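3.2 Mixed tables and the question of the first object

In the previous section we reported how the participants put away objects when all of them came from the same group, for example only dishes or only food. Such tables are easy to prepare, but they are not very similar to the tables which people have at home. In the homes visited by Lucero during January, the kitchen table was almost never used for one purpose. Food was lying next to cleaning things, and cleaning things next to something that a person had taken out of a pocket. For this reason the second part of the study uses mixed tables, of the kind shown in Figure 2.

On a mixed table the groups are not separated in space. In Figure 2, a tray holds only a single small round object which can be taken for a potato or an onion, while the long green vegetable is in an orange bowl on the left side, and the grapes lie directly on the wood. A person who wants to bring the food together has therefore to decide which of the containers is "the food container", or to take a new one. The sponge and the brush are both near the front, but they are not next to each other. The spoon is close to the clear cup, and we expected that most participants would treat these two as one unit and carry them together.

Each participant was asked to say aloud which object he or she would take first, where it would go, and which objects could stay on the table. We did not give names to the objects, and the participants were free to use their own. This had some consequences for the coding. The white round container with the lid was called "the cream" by one participant and "the leftovers" by another, and the place where it should go changed with the name. The flat tan box at the corner was in several answers a wallet, and it was then left for the end or moved to another room; when it was understood as a package, it went to a drawer. The pale yellow stick was the most difficult. Some participants gave it to the food and others refused to decide. We coded such answers as "open" and kept them in the analysis.

All sessions were coded by Lucero and Valente independently. Where the two codes were different, the recording was heard again by both, and in 3 cases no agreement was reached. These cases are listed in the appendix.

The most common first choice was the food which lay without any container. The participants explained this with the risk that it would be crushed or would leave a stain. The second most common choice was a cup, and here the reason was usually space: when the cups are gone, the tray can be lifted without danger. Only 2 participants began with the cleaning things. Both said that they would use the sponge first and put away everything else later, so for them the sponge was a tool for the task and did not belong to the mess. Our coding scheme had no category for this, and we added one after the pilot.

We also observed that a container changes its role during the task. The orange bowl was at first named as something to be put away, but after a few steps many participants had filled it with more food, and it was then the last thing to leave the table. The same happened with the tray, although less often. Section 3.3 looks at these changes of role in more detail.

Figure 2. A mixed table with food, dishes and cleaning things.

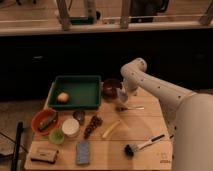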